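Filed under: Sponsorship, Transport, Tennis

Last updated: 07/05/2022

Courtesy cars at a regional tournament: notes on the dispatch side

The Pelmont Open is a small indoor tennis tournament held each October. For the last two editions its courtesy cars have come from Hendolo, a regional dealership group, under a deal that puts the Hendolo name on the net posts and the doors of the vehicles. I handled the dispatch desk both times. What follows is mostly about scheduling, with a little about the contract where it affects the scheduling.

The fleet was 13 vehicles. Nine were ordinary estates, two were people carriers for doubles pairs and coaches, and two were held back as spares. The sponsor's first draft had all 13 on the road at once. I asked for the spares in writing and got them. A fleet with no reserve works until the first puncture, and after that every later pick-up slips by the length of the repair.

The official hotel is in Godoy, on the far side of the river from the hall. The drive is short in the morning and long after four in the afternoon, when the bridge backs up. In the first year I used a single journey time for the whole day. In the second I used two, one before 15:30 and one after, and the late arrivals on the practice courts dropped to a level the referee stopped mentioning. 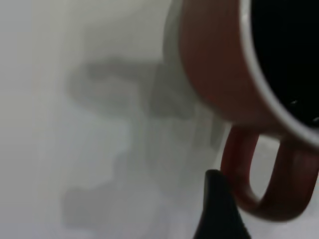
Booking windows

Players could book a car up to the evening before. Officials were on a fixed shuttle. Anyone else with a pass could ask at the desk and take what was left.

Across the second edition we logged 341 journeys. Of these, 125 were booked in advance and the rest were requested on the day. I had expected the split to be the other way round. The cause is the order of play: matches after the first on each court have no fixed start, only "not before" times, so a player on third has little reason to commit to a car the night before. Advance booking is useful for the first match and for airport runs. For everything else it produces cancellations.

For that reason I would now plan on the following basis:

First matches: booked car, one per player, leaving Godoy two hours before the start.

Later matches: a car every 20 minutes from the hotel, no booking, people share.

Return journeys: no booking at all. Cars wait in a rank at the side door and leave when asked. A losing player wants to go at once, a winning player has press and physio first, and no form can tell you which is which in advance.

Airport: booked, with the flight number on the sheet. The airport is at Grarska and the run takes a car out of use for most of a morning, so these need to be known before the other cars are given out.

Branding and cleaning

The contract required every vehicle to be washed daily. This was fair, as the sponsor was paying for clean doors with its name on them. It did not say when, or where, or by whom. In the first year the cars went back to the dealership in one group at 11:00, which was the worst possible hour. In the second they went in pairs through the evening, after the last match on the outer courts was called, and the rank never fell below the number I needed.

The door graphics were magnetic in year one and vinyl in year two. Magnetic panels are quicker to fit, but they shift at motorway speed and one went missing on the Grarska road. Vinyl costs more to remove. I would still pick vinyl for anything that does airport work.

Fuel was the other gap. The sponsor supplied the cars full and wanted them back full, and there was one fuel card for the whole fleet. A card per four cars would be enough - one card means a driver waiting at the pump for another driver to arrive with it. If you are negotiating a deal of this kind, put the number of cards in the schedule next to the number of vehicles.

I published a shorter version of these notes before the last edition and had a few replies by email.

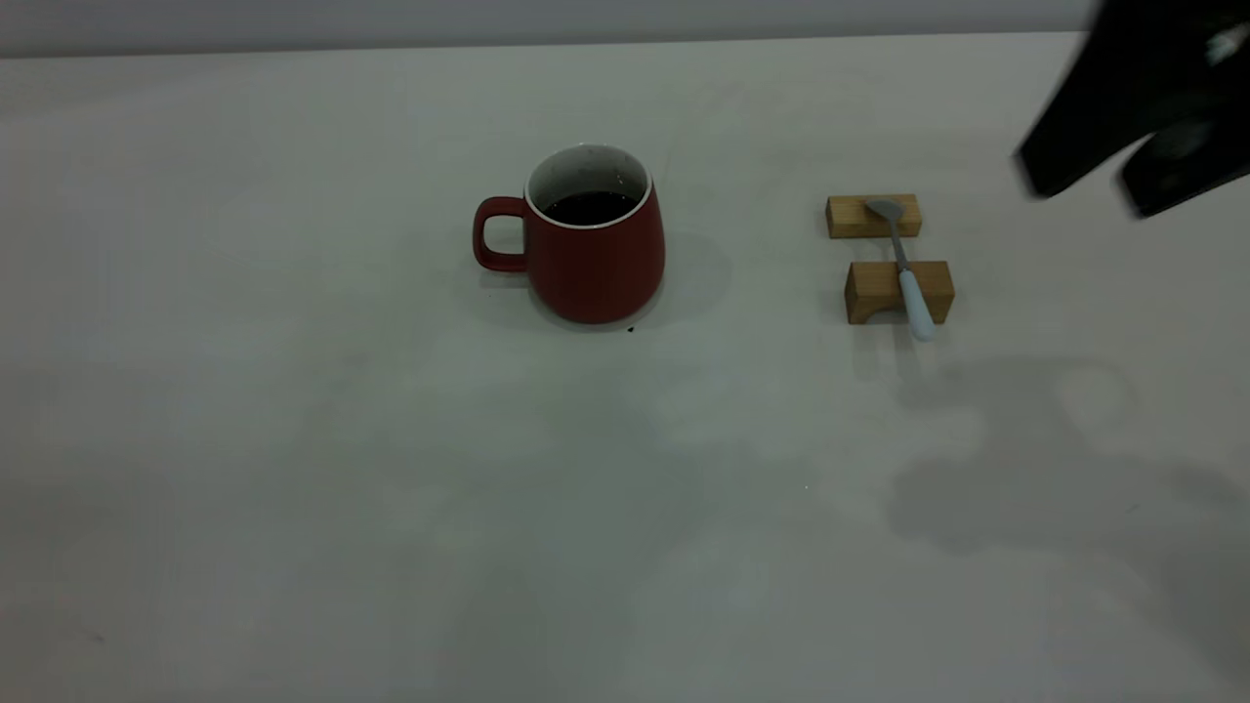 One reader wrote that the rank system only holds up if the drivers are paid by the shift, and that at a tournament where they were paid by the journey the same arrangement led to arguments over who was next out. I accept that. Ours were on shifts, and I had left it out. The same message asked whether the sponsor saw the journey log. It did, with the passenger names removed, and it used the total in its own newsletter.

The log itself is a plain spreadsheet: time out, time back, car number, route, booked or not. Mileage was read at the end of each shift only. I will add a column for waiting time next October, as that is the figure I most wanted and could not work out from the others.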